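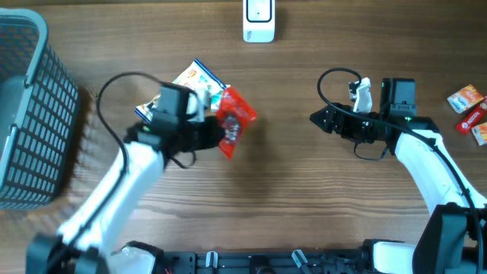
Workshop Tips, Issue 89, p. 5

Double picks: when the gripper takes two packets and the counter says one

By Lucero Cabrera
Apr 25, 2024
50 shares | 5 comments

The most common fault on a two-arm tabletop sorting setup is the double pick. The jaws close on one packet, a second is caught with it, and the controller logs a single item. With a white snack bag and a glossy red package held in the same gripper, as on our bench, the basket count will be short by one for the rest of the run. The fault does not trip an alarm. Jaw position and motor current both stay inside the normal band for a full bag.

We ran 500 picks on the Flonton bench in October and logged the doubles by hand. All of the ones we traced came from packets that overlapped on the table before the arm moved. Crinkled film is worse than matte paper. The film folds into the jaw opening and drags its neighbor along.

Stopping safely

Press pause, not emergency stop, if the arm is holding something and no person is inside the reach. On our controller the emergency stop removes motor power and the arm sags under its own weight. If a person is inside the reach, use the emergency stop and accept the sag.

Pause both arms. An idle arm with open jaws is still powered and will move when its queue restarts. Our one recorded pinch came from the idle side. The operator had paused the left arm, reached across for a dropped sachet, and the right arm started its next pick. The injury was a bruised knuckle. The pause button now acts on both arms.

Clearing the jaws

1. Confirm both arms are paused.
2. Support the packets from underneath with a flat hand. Keep fingers out of the space between the jaws.
3. Open the jaws from the panel. Do not pull. A torn bag puts crumbs in the slide.
4. Put both packets back on the table, apart from each other. Do not drop them in the basket by hand or the count will be wrong in the other direction.
5. Step back, then resume.

Preventing it

Leave a finger's width between packets. Stick sachets should lie parallel to the table edge, clear of larger packets. Keep the waiting stock to one side and the middle of the table open.

Lower the grip width limit. The Drastbridge software ships with one limit for all items. Set it per item if your version allows. A thin sachet should never be accepted at the jaw width of a full bag.

Weigh the basket at the end of each batch. A kitchen scale is good enough. We use a Clelier with a flat top and check the total against the log.

Cables

Check the cable loops at the wrists while the arms are paused. A loop needs enough slack for full wrist rotation, but it should not hang where the jaws can close on it. Inspect for flattened spots and replace the cable if you find one. Tape is not a repair.

Next issue: cleaning jaw pads, with notes from the Yazıcı shop.

Contact | Copyright Workshop Tips | Back to top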